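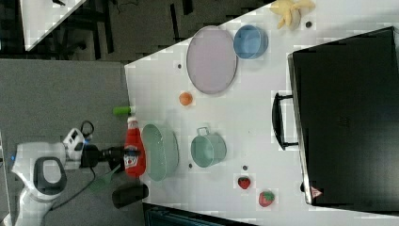
Figure 1. Ketchup bottle in the gripper near the edge of the table, with the basket, pot, plate and bowl beyond it.

Unit 4: From detections to a grasp the planner will accept

Reading before lab: the Pramovus planner notes, sections on collision objects and attached objects. Skip the part on mobile bases.

4.1 What the perception node publishes

The node gives a list of detections. Each one has a class name, a mask, a score and a pose in the camera frame. The planner works in the arm's base frame, so every pose goes through the hand-eye transform first. If that transform is old, all your grasps will be off in the same direction. Check this before you touch any grasp settings.

Masks get worse when objects overlap in the view. In Figure 1 the fingers cover part of the bottle's label, so a mask made at that moment would be missing a piece. Freeze the object pose before the fingers close and use the arm's own joint readings after that.

4.2 Grasp candidates

The sampler in Uris returned 1,251 candidates for the bottle model. After the reach and collision checks, 37 were left. Most of the rejected ones put the wrist or the fingers into the table. This is normal for an object lying on its side – don't raise the sample count to fix it.

Rank what is left by distance from the object's center, then by joint travel. Amancay Echeverría's ranking script is in the course folder and you may use it as is.

4.3 Attached objects

Once the gripper closes, the bottle has to move from the world model to the arm model. Call attach, then remove the old collision object. If you forget the second step, the planner sees the arm starting in collision and returns no path.

The large black case at the far side of the table goes in as one box with 4 cm of padding. The basket needs a mesh. A solid box would block every place pose inside it.

4.4 Lab work

Run the pick twenty times and save the planner log for each run. The sample log has 3,977 lines, so filter by request ID before reading. Hand in the failure table and your transform check to Catalina Ledesma by Sunday.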